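Software engineer, manipulation (perception and planning), Mistesberg

Hello! I look after the software side of our manipulation work at Mistesberg, and I need another pair of hands on it. I've written this advert myself, because the last one went through the official template and came out sounding like we sell insurance. If something is unclear after reading it, email me and I'll answer.

We write the code that sits between a camera picture and a moving arm. Our customers have furniture, drawers, shelves and shared benches, and they want two arms to put things away in them without scraping the varnish. Most of what we do happens in simulation first. We have a room in there with a white table, a drawer unit and a long wooden bench behind it, and I've spent more hours in that room than in my own kitchen.

The stack has three main parts. Jisum is our planner, which does the two-arm motion planning and decides which arm goes where and when. Gallagher is the perception side: it takes the camera views and gives back surfaces, edges, handles and objects, each with a confidence. Zendholm is the tooling, so replay, logging, scene editing and the nightly test runs. You'd be working mainly on Gallagher and the place where it meets Jisum, with a fair bit of Zendholm whether you like it or not (everyone ends up in Zendholm sooner or later).

One of the first things you'd pick up is what we do with low, close views, where there's very little to go on. A fingertip, a pale surface, a board running across, a lot of flat mauve. Gallagher has to say which of those edges is the near one and how sure it is, and at the moment it is far too sure.
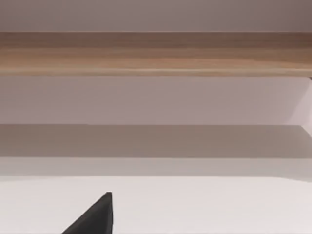

What you'd be doing

The biggest job is shadows. I know, it sounds small. We light our test room from above on purpose, and the arms throw soft grey shapes all over the tabletop, often when the arms themselves are well out of view. An early version of Gallagher was quite happy to report a gripper's shadow as a flat object, and Jisum would then politely plan a path around it. We've got a shadow model now that uses the known joint positions to predict where the dark patches ought to fall, and it works nicely when the patch has a clear outline. 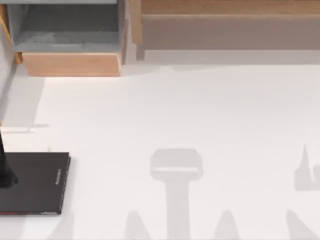

It works much less nicely when two shadows overlap, or when only a corner of one comes into view and there isn't enough outline to match. That's the bit I'd like you to take over and make your own. There are 84 test scenes for it in the nightly run and 17 of them fail, and they've been the same 17 for long enough that I've grown fond of them. I have some ideas about fixing the matcher and some suspicions that the matcher is the wrong thing altogether. You're very welcome to throw it out if you can show me something better.

Then there's the overhead view, which we use for planning reach. The drawer unit and the bench sit along the far side, and the planner wants a clean answer about how much free table there is between them and the arms. If a patch of grey gets counted as clutter, we lose half the workspace for no good reason.

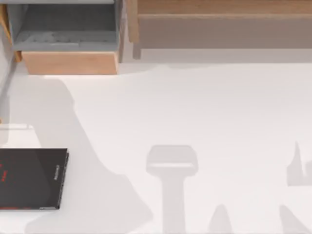

Overhead view of the simulated table, with shadows from the arms on the white surface.

You'd also be working on how we label these views for testing. The simulator knows exactly what is in the room, so in theory we get perfect labels for nothing. In practice somebody has to decide what counts as "the table" when a pale, see-through thing is sitting on a white top, and whether a sliver at the border of the picture should be scored at all. We argue about this a lot. I enjoy it, and I hope you would too.

The last big piece is drawers. Reaching into an open one is hard for the planner: the walls are close, the front panel is in the way, there's a handle sticking out, and the finger that's doing the work can block a good chunk of what the camera sees. We want Gallagher to keep hold of an object standing on the drawer floor even while a fingertip looms up in front of the handle, and we want Jisum to know how much room is left on each side before it commits to a move.
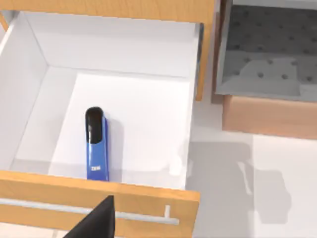
Page last changed: August

What I'm looking for

You should be comfortable in C++ or Python and willing to read the other one. Most of Gallagher is Python, most of Jisum is C++, and the join between them is held together by a message format I'd love somebody to tidy up. You should have worked on some kind of vision or geometry problem before, at work or at university or in your own time, and be able to tell me what went wrong with it. I'm more interested in that than in where you studied.

It would help if you've used a motion planner, but I can teach you ours. You don't need to have touched a real arm.

Please be somebody who writes things down. We keep short notes on every experiment, including the dull ones, and they've saved me from repeating myself more times than I'd care to admit!

Hours and so on

The job is full time, though I'd happily talk about four days. We start at 10 with a short chat (cameras optional, tea strongly encouraged) and after that your day is mostly your own. You can work from home as much as you like, apart from 2 days a month when we all get together at the office and go through the failures on the big screen. Travel for those is paid.

There's a decent machine for you to run scenes on, and a shared one for the nightly runs. You get a say in what we work on from the first week.

How to apply

Send me a CV and a note of 200 words or so telling me about a bug you chased. It can be any bug, as long as it annoyed you. Please don't send a cover letter as well, the note is plenty. If you have code I can look at, add a link, but I won't hold it against you if it all belongs to your last employer.

After that there's a phone call with me, then a paid half day where we sit down together with one of the failing scenes and poke at it. I don't expect you to fix it. I'd just like to see how you go about it, and you'll get a fair idea of what I'm like to work with. Everybody who gets as far as the call will hear back from me either way.

The address is on our contact page. Put "shadows" in the subject line so it doesn't end up in the wrong pile.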